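**desk clear-out thread, because it's Thursday and I'm avoiding laundry**

1/ Ok so the white table. I've been using it as a desk, a dining table and a place to drop everything out of my pockets, and this week I finally snapped. Everything off. EVERYTHING. Then only the stuff I really use gets to come back.

2/ Leonie Sheehan told me to start with the tiny things because they're the ones that breed. She's right. I swear there were 1,001 little tubes and caps and half-dead pens living on there (also a Belmonte loyalty card with one stamp on it??)

3/ Little clear plastic thing, black cap, red label. You know the type – small enough to roll behind anything and vanish until spring.
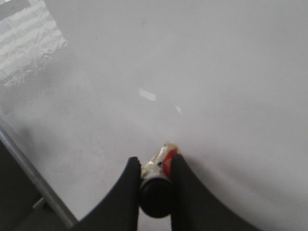 4/ My rule for the small stuff: if I can't say what I'd use it for in 5 seconds, it goes in the maybe jar. The maybe jar gets one look in December and then we say goodbye. I'm being so strict, you'd be proud of me.

5/ Pens get the scribble test on the back of an envelope. Lip balm gets the "do I even like this smell" test. Batteries go straight in the bag for the drop-off at Trundach, and yes the bag has been by the door since forever, leave me alone

6/ Now the top itself. White shows every smudge and speck the second the sun comes in sideways. I love this table but wow it does not keep secrets.
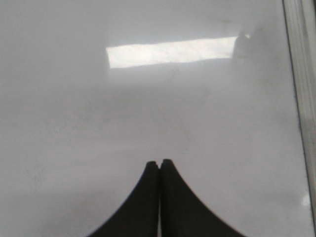 7/ Warm water, one drop of dish soap, soft cloth, then a dry cloth right after. I used to go at it with the scrubby side of the sponge and I'd like to apologize to the table for that. For dried-on tea I just lay the damp cloth over it and go do something else for a bit.

8/ Ronaldo Sarmiento asked what's allowed back on. So far: lamp, notebook, one mug, one cup of pens. ONE. Baptiste Le Goff is betting me 20 bucks it's buried again by next weekend and I plan to take his money.

9/ Anyway if anybody has a good shallow tray for the little bits, send links – nothing with a lid, I never open lids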